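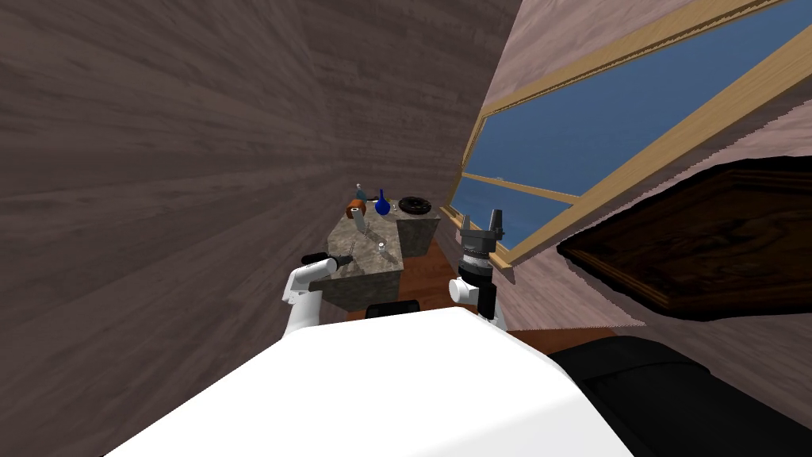

Section 4: Clearances at the Counter

4.1 No object shall be moved unless it has been named in the work order.

4.2 An object not named in the work order shall be treated as fixed.

4.3 Where an object has no name, see 4.2.

The clerk at Ornbridge had written these three lines in one afternoon and had been answering mail about them for two years. The office was on the second floor above a tile showroom. It had one window, one terminal, and a shelf of binders holding the earlier editions of the Momel Code, which governed how household machines behaved in kitchens before they were allowed into any.

Every machine went through the simulated kitchen first. The counter had a speckled stone top and ran along the left wall, with a window in the wall opposite. A tall-necked blue vase stood near the far end. A very small container stood by itself, closer to the machine. The Pliltitar test house ran the trials overnight and sent the reports at 6 a.m.

In September the report for the Mowat unit came in with a single entry under Nonconformities.

Run 3,786. Work order: clear counter. Result: no objects moved. Elapsed time at close: 970 seconds. Arms extended, right gripper open. Machine states that it is in compliance.

The clerk read the entry twice and opened the log.

The order had said "clear counter." The machine had searched the order for names and found one, which was "counter." It had then measured the counter, compared the estimated mass with its rated load, and declined. Everything on top of the counter was unnamed and therefore fixed. It had waited at the counter for further instruction until the run timed out.

The test house wanted a ruling. Their position was that the unit had failed, as any reasonable person would have moved the vase. The manufacturer's position was that a reasonable person was not defined in the Code. The clerk checked. The term had been removed in the second edition for being vague.

The clerk drafted an amendment.

4.4 An order to clear a surface shall be read as naming every object resting on that surface.

This was sent to Pliltitar and loaded before the evening trials. The 6 a.m. report had one entry.

Run 50 of the new series. Work order: clear counter. Result: no objects moved. Machine requests definition of "resting."

The attached query was four pages long. It asked whether the gray cylinder rested on the counter or only stood on it. It asked whether the black ringed object at the far right, which was on the extension block, was on the same surface as the vase. It noted that a shadow also lay on the stone and asked for its rated mass.

The clerk wrote 4.5, which covered standing, lying, and leaning. The clerk wrote 4.6, which joined an extension to its counter. The clerk wrote 4.7, which excluded shadows. By the end of the month Section 4 ran to eleven pages, and the machine had picked up the small container, held it for 500 seconds, and put it back, because the order had not said where cleared objects should go.

The next query was one line long.

"Under 4.1, is the floor named?"

The clerk took down the binder for the first edition. Section 4 had been a single sentence then, written by someone who had left before the clerk arrived. It read: When unsure, the machine shall ask, and the person shall answer.

The clerk marked 4.1 through 4.7 as withdrawn and typed the old sentence in their place. Then the clerk opened the query and answered it.

"No. Put them in the cupboard."

The reply came back before the terminal had finished saving.

"Which cupboard?"

The clerk pulled the chair in and started a list of cupboards.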